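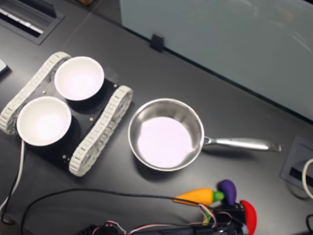 *Figure 1. Overhead view of the work area: tracked base with two bowls, saucepan, toy vegetables, and the gripper at the bottom.*

## 1. Purpose

The project compared two servo controllers driving the same two-finger gripper. The first is the stock board supplied with the Zevomano arm. The second is a Trelgate board, which accepts the same position commands but also reports servo current back to the host. The question was whether current feedback would give a better grasp on light, rounded objects, and whether any gain would be worth the extra wiring and the slower command loop.

A second, smaller comparison was made between two camera positions, one overhead and one on the wrist. This was not in the original proposal. It was added in June, when it became clear that a good part of the grasping error came from the position estimate and would have shown up with either controller.

## 2. Equipment

The arm, gripper and fingers were kept the same throughout. Only the controller and its harness were changed between runs. The test objects were toy vegetables, chosen because they differ in outline and are easy to replace. The target containers were a stainless steel saucepan on the table and a pair of white bowls on a tracked base. The base was not driven during the trials. It was used as a raised shelf that could be moved to a new position without changing anything else on the table.

Object positions came from a colour segmentation script written for the project. The script returns a centre point and a long-axis angle for each object it finds. It does not estimate height. Grasp height was set by hand for each object and stored in a table.

The host software logged every commanded position, every reported position and, with the Trelgate board, the current at each finger servo. The stock board reports position only. A single run on the Trelgate board produced 1259 log lines, which was more than the plotting script could handle in one pass, so the logs were split by object before analysis.

## 3. Method

Each controller was given 17 attempts at each object. An attempt consisted of an approach from above, a close, a lift, a move to the container and a release. It was scored as a success if the object was in the container after the release. A grasp that held but was released over the rim was scored as a failure and noted separately.

The stock board was run with a fixed closing angle per object. The Trelgate board was run with a current limit: the fingers closed until the limit was reached, then backed off by a small fixed step. The back-off was needed because the servos buzzed and warmed up when held against the limit, and on two early runs a servo shut itself down in the middle of a lift. Those runs were discarded and the object was attempted again.

Objects were put back by hand between attempts, inside an area marked out on a printed sheet. The sheet was removed before each attempt
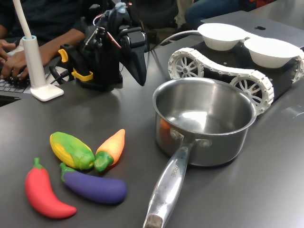 so that its edges would not confuse the segmentation. Orientation was left to whoever was placing the object. This is a weakness in the method. It would have been better to draw angles from a list and place the objects to match, and anyone repeating the work should do that from the start.

Lighting was not controlled beyond the room lights and a desk lamp. The segmentation thresholds were set once at the start of each session and left alone. The saucepan reflects colour from nearby objects, and the script sometimes returned a second, false centre point on its inner wall. A mask over the container area removed these, at the cost of losing any object that had been placed too close to it.

## 4. Results, controllers

The carrot separated the two boards most clearly. With the Trelgate board, 13 of the attempts were successful. The stock board managed two fewer. Most of the stock board failures on this object happened at the lift: the fingers closed to the stored angle, the carrot was lying slightly off the expected axis, and the narrow end rotated out.

On the eggplant the two boards gave the same result. It is wide enough that the fixed closing angle already pressed firmly on it, and the current limit was reached at close to the same finger position. The chili pepper was poor with both. Its curve means the fingers touch it at different heights, and current feedback does not help with that.

Release errors were recorded with both boards. They were more common over the bowls than over the saucepan. The bowls are a smaller target, and their position had to be measured again each time the tracked base was moved. Most release errors followed a move where the measurement had been done in a hurry — this was a handling problem and has no bearing on the controller comparison.

The Trelgate board was slower. Each current reading adds a round trip on the serial line, and the close took visibly longer. The delay made no difference to static objects. It would matter if the base were moving.

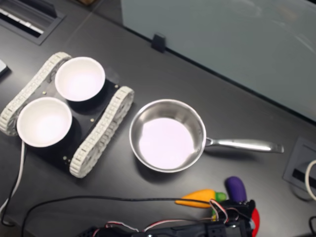
*By Victor Rweyemamu*

## 5. Results, cameras

The overhead camera sees the containers, the base and most of the table at once, and its calibration held for a full session. Its drawback is that the gripper covers the object during the last part of the approach. The position estimate therefore has to be taken before the arm moves in, and any disturbance after that goes uncorrected. The servo wires made this worse. They loop above the gripper body, and the segmentation script picked up the red wire as part of the chili pepper until a minimum-area filter was added.

The wrist camera has the opposite problem. Close in, it gives a good view of the fingertips and the gap between them, but it loses the object if the first estimate is poor. Images taken while the arm was moving were often too blurred for a reliable angle. Pausing before each image fixed the blur and added to the cycle time.

Used together, the overhead camera for the first estimate and the wrist camera for one correction, they reduced the sideways rotation failures on the carrot. This was tried in one session only, and the number of attempts was too small to report as a rate.

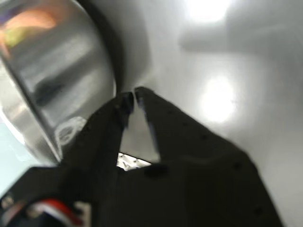 Last changed: 2/28/21

## 6. Problems outstanding

- The fingers are rigid and have no pads. A Fladuvex pad set was considered but would have changed the gripper geometry between conditions.
- The connector at the gripper base works loose when the wrist turns to its limit. Strain relief has been added on the Trelgate harness only.
- Reflections from polished steel upset the wrist camera exposure. Manual exposure is available through the Kongkaew driver but resets on reconnect.
- The height table is still edited by hand.

## 7. Recommendations

The Trelgate board should stay on the gripper for static picking. The stock board is adequate for wide objects and should be kept as a spare, with its harness labelled. Before any trial with a moving base, the serial rate should be raised and the current readings moved to a separate thread.

The next group should fix the orientation procedure described in section 3 before collecting more data. The logs, the segmentation script and the height table are in the project folder, along with the discarded runs, which are kept in a subfolder and marked as such.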